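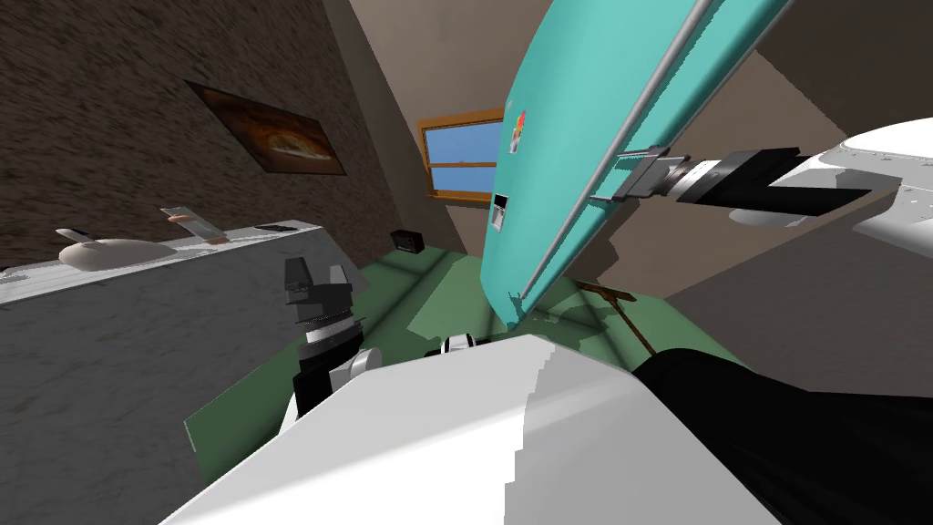 4. Opening the tall door in the practice kitchen

The Heltby guide uses a simulated kitchen for all first trials. Please read this chapter before you run the same chore on the real Hamari unit.

4.1 Place the left gripper in front of the counter, with the fingers up. It does no work in this task.

4.2 Bring the right gripper to the long silver rod on the teal panel and close the jaws. Use grip level 38. A higher level does not help and can turn the wrist.

4.3 Pull slowly, then wait for the message "path free". Keep the speed at 70 or lower.

4.4 Release the rod only when the arm has stopped.

Note: Objects on the counter, such as the knife, stay where they are during this task. Clearing the counter is a separate chore, see chapter 6.

Caution: Do not let the base drive over a stick or handle lying on the floor. The unit does not yet plan around thin objects in a reliable way. In a real home, pick them up by hand first.

What to expect: We ran this task 1563 times in simulation and we are satisfied with the grasp. The full chore is a different matter. Doors with a strong closing spring are still too difficult, and a person must stay in the room with the stop button. We do not recommend the unit for kitchen work without supervision.

If error 4 appears, open the jaws and repeat from step 4.2.

Hamari set-up guide, Heltby edition | Copyright Mollov & Stoica | Contact | Back to top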